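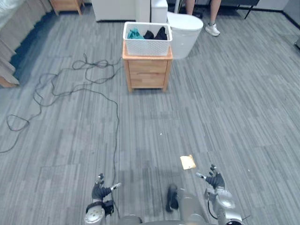

굼스, 카펫 타일과 원목 협탁으로 꾸미는 '작은 방 다시 쓰기' 프로그램 시작
6월부터 얼게이트 매장에서 신청 접수, 바닥 정리부터 가구 배치까지 한 번에

(얼게이트=2023년 5월 16일) 생활공간 정리 전문 업체 굼스(Gumus)가 쓰지 않고 비워 두었던 작은 방을 다시 생활 공간으로 바꾸는 프로그램 '작은 방 다시 쓰기'를 6월에 시작한다. 창고처럼 변한 서재, 아이가 독립한 뒤 문을 닫아 둔 방, 사무실 한쪽의 휴게실이 주요 대상이다.

프로그램은 바닥에서 출발한다. 굼스는 회색 줄무늬 카펫 타일을 기본 바닥재로 골랐다. 밝은 회색과 짙은 회색 결이 직사각형 조각마다 엇갈려 이어지기 때문에 방이 좁아도 답답해 보이지 않고, 밝은 나무색 가구와도 잘 어울린다. 한 장씩 들어낼 수 있어 얼룩이 생기면 그 자리만 갈면 된다. 굼스는 이번 프로그램을 위해 카펫 타일 3956장을 미리 확보했다.

가구는 욕심내지 않았다. 첫 번째 구성품은 꿀빛이 도는 밝은 색 원목 협탁이다. 앞면 서랍에 가느다란 가로 홈이 하나 나 있고, 짧고 네모난 다리가 몸체를 받친다. 침대 옆은 물론이고 소파 곁이나 책상 아래 빈 자리에도 놓을 수 있는 작은 크기다. 협탁 제작은 가구 공방 알토넨(Aaltonen)이 맡았으며, 서랍 안쪽 마감까지 손으로 다듬는다.

굼스에서 공간 설계를 총괄하는 안데르송 다마세누는 이번 프로그램을 준비하면서 작은 방 34곳을 직접 찾아갔다. 그는 "문을 열면 대개 바닥이 먼저 말을 걸어온다. 긴 전선이 벽에서 나와 방 한쪽을 돌고, 고리처럼 엉킨 채 발밑까지 내려와 있는 방이 정말 많았다"며 "가구를 새로 사기 전에 그 선 하나만 제대로 정리해도 방이 훨씬 넓게 느껴진다. 그 순간 집주인의 표정이 환해지는 걸 보는 게 이 일의 가장 큰 즐거움"이라고 말했다.

그래서 전선 정리는 프로그램에서 별도의 한 단계를 차지한다. 담당자가 방문해 선의 길이를 재고, 남는 부분은 느슨하게 말아 가구 뒤편에 묶는다. 바닥을 가로지를 수밖에 없는 선은 벽을 따라 돌린다. 검은색 선은 회색 바닥에서 유난히 눈에 띄는 만큼 바닥색에 맞춘 덮개도 함께 제공한다. 멀쩡한 선을 새것으로 바꾸라고 권하지는 않는다.

마지막 단계는 청소와 점검이다. 카펫 위에 남은 작은 부스러기나 종잇조각까지 치우고, 협탁 서랍이 걸리지 않고 열리는지 확인한 다음 방을 넘긴다. 방문부터 마무리까지 평균 9시간이 걸리며, 방 크기에 따라 이틀로 나누어 진행할 수도 있다.

현장 작업을 이끄는 닷 따는 스토스티드소프에서 진행한 시범 작업을 떠올리며 "의자 하나, 협탁 하나만 들어간 방이었는데 가족들이 서로 먼저 쓰겠다고 나섰다. 물건을 더 들이지 않고도 이렇게 반응이 좋을 수 있구나 싶어 우리도 신이 났다"고 전했다. 그는 협탁 높이를 정할 때도 시범 가정의 의견을 반영했다며, 앉은 자리에서 팔을 뻗으면 찻잔에 손이 닿는 높이를 찾느라 다리 길이를 여러 번 고쳤다고 덧붙였다.

굼스가 사전 관심 등록을 받은 결과 모두 1076명이 이름을 남겼다. 가장 많이 들어온 질문은 기존 카펫이나 마루 위에 타일을 그대로 깔 수 있는지였다. 바닥이 평평하고 습기가 없다면 마루 위에는 바로 깔 수 있고, 털이 긴 카펫은 먼저 걷어 내야 한다. 협탁만 따로 구입하고 싶다는 요청도 꾸준해, 굼스는 매장에 단품 판매 코너를 마련하기로 했다.

신청은 얼게이트 매장과 스토스티드소프 매장에서 받는다. 방의 가로세로 길이를 적은 메모와 방 사진 한두 장을 가져오면 현장에서 바로 상담할 수 있다. 사진을 찍기 전에 방을 미리 치울 필요는 없다. 평소 모습 그대로여야 전선이 지나는 길과 가구 자리를 정확히 잡을 수 있다.

매장에는 카펫 타일 견본과 협탁 실물이 함께 놓인다. 견본은 집으로 가져가 창가와 벽 쪽에 하나씩 놓고 빛에 따라 색이 어떻게 달라지는지 살펴본 뒤 돌려주면 된다.

굼스 소개
굼스는 얼게이트에 본점을 둔 생활공간 정리 업체로, 가정과 소규모 사무실의 바닥 시공, 수납 정리, 가구 배치를 맡고 있다.

문의: 굼스 얼게이트 매장 홍보 담당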